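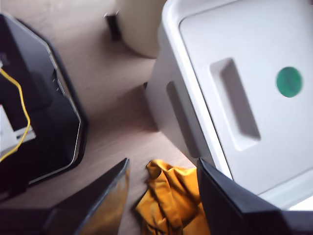

Yellow cloth between the fingers, white box behind.

Stock fingers or longer ones for cloth and cans?
Posted in Grippers and End Effectors by Clem Pearce

Hello all. I have two arms with a Fornel controller, and I try to decide between the stock fingers and the longer Nultanska fingers. My tests are with household objects, mostly a folded or crumpled cloth, and drink cans. I made 46 attempts with each set in August.

With the cloth, the stock fingers succeeded 42 times. The long ones did only 17, and most of the misses were the same: the tips close above the fold and come up with nothing. With hard objects I see almost no difference. I did not change the closing speed between the sets, and maybe this was a mistake. Must I tune it again for every finger, or are the long ones simply bad for soft things?
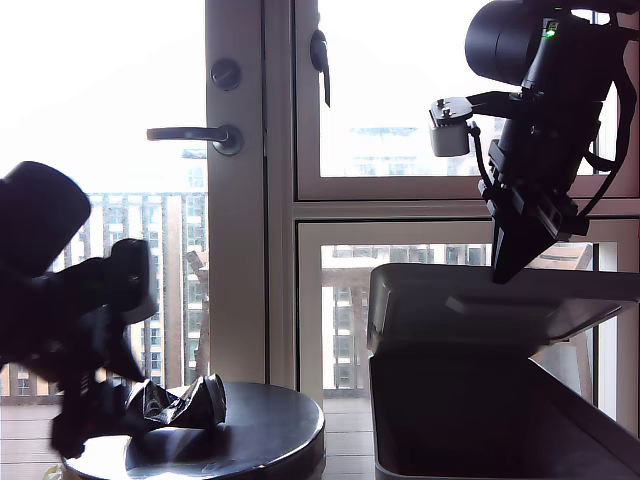

Closing force is the first thing I would check, before the speed. Long fingers bend more at the tip, so the same motor current gives you less grip there, and the controller does not know it. I had this with the Pärn fingers and I lost two evenings. A can that is already crushed in the middle, like the one on your stool, is a good object for this check, as the twisted part gives the fingers an edge to hold. A smooth new can is more difficult. Try both, and write down the current for each, not only if the lift was good. For the cloth, go down by 4 mm more before closing and repeat your test. If the number rises, your fingers are fine and your height offset was made for the short set.

Zane Žukauskas 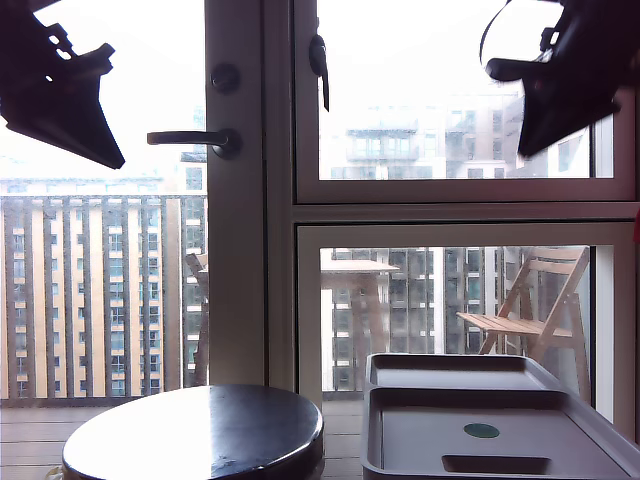 Category: Cameras and Lighting

I moved a copy of this thread here also, because I think a part of the problem is light. With the window directly behind, both grippers are almost black against the glass, and the round top has a strong shine in its center. If your policy uses the camera for the last centimeters, it will have difficulty to find the tips. Turn the setup so the window is at the side, or pull a curtain, and lock the exposure. Auto exposure was for me the worst of all settings. After this, compare the fingers again.

wristcam_pete

just buy the Deritz ones, they work

deltabot

Thank you Zane, the offset was indeed from the short set. I corrected it and the long fingers now take the cloth much more often, but I have done only around ten attempts. The current I will log tomorrow. Pete, I have no curtain at this window, so I will turn the stool first. Deltabot, which Deritz model, and on which arm?

Clem Pearce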